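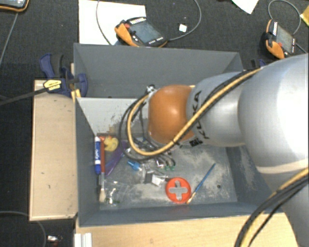

Do I need to redo the risk assessment if I only change what the robot is picking?

It depends on what the new items are, but you should at least reopen it and write down that you looked.

Zlatko Ivanov
Longer version of the above, seeing as the title box only lets me type one line. I help look after a bin picking cell at a small unit in Skarthorpe. It's a big arm over an open bin, fixed to a table, and until this month it only handled one sort of plastic cap. Now we've been asked to run mixed odds and ends through it for a trial we're calling Lullora (not my choice of name). Different shapes and weights, some soft stuff, some pointy stuff. The gripper speed hasn't changed, the program's mostly the same, and the fence and the interlock are just as they were.

My manager thinks the original assessment still covers us because "the robot is the same robot". I'm not so sure. The old paperwork says in plain words that the part weighs 15 grams and has no sharp edges, and that's no longer true of everything going in. I'd also like to know what people do about hoses and cables at the end of the arm, and where you keep your pendants. We've never had a written rule for either and I'd like to have one before the trial starts rather than after!

Ezekiel Calloway
Your manager is half right. The arm is the same, but you don't assess an arm by itself, you assess the application. That means the arm plus the gripper plus whatever it's holding plus what people do near it. ISO 10218 is the one to read, part 2 especially, as that's the part about integration. If your document says 15 grams and no sharp edges, you've stepped outside what was assessed, simple as that.

It needn't be a huge job though. When we went from one product to a mix on our Worent line I took the old document, went through it hazard by hazard and put a line next to each one saying same or changed. Most were the same. The ones that moved for us were dropped or thrown parts (heavier thing, same speed, goes further), people reaching in to clear a jam, and what happens if the gripper lets go on a stop. Do check that last one with your heaviest item held at full stretch. Then I set an upper weight and a "not in this bin" list, and we stuck it on the cell door where the operators would see it. Anything over 200 grams comes back to me before it goes anywhere near the robot.

On cables: ours get a look at the start of every shift, arm stopped, and then again with the arm run slowly through its furthest poses. You're looking for anything that goes tight, rubs on the bin wall or could snag on a part. A bit of slack is needed or the wrist can't turn — but a loop that dips into the bin when the arm goes low will catch on something sooner or later, so check it at the lowest pick and not just at home position. We write down the date and initials and that's it.

Pendants get a hook each, outside the fence, labelled with the robot they belong to. If you've more than one of the things this really matters. The emergency stop on an unplugged pendant does nothing at all, and you don't want somebody grabbing the wrong one in a hurry. Don't leave the leads across the walkway either. And whoever goes inside takes the enabling pendant in with them, in their own hand, with the mode key in their pocket.

One more, clamps. If your bin is clamped down, put the clamps in the shift check. A bin that has crept a few millimetres will give you collisions you'll spend all afternoon blaming on the vision.

um_fitter61
we just changed the number on the front page and carried on, never had a problem. slow it down a bit if youre worried

Ezekiel Calloway
Please don't do that one. Slowing it down may well be a good measure, but it has to come out of the assessment and be locked in the safety settings. If it's only a number in the program, the next person who needs a faster cycle will put it straight back up.

Zlatko Ivanov
Thanks both, and Ezekiel that's just what I was after. I went through ours with the same/changed idea and got four changed, mainly around jam clearing, where the old method was more or less "open the gate and pick it out". I've asked the firm that built the cell to look over the gripper release bit as I don't feel able to sign that off myself. Hooks for the pendants are ordered. Does anyone have a cable check sheet they'd be willing to share? Mine runs to two pages at the moment and I can't see the night shift filling that in.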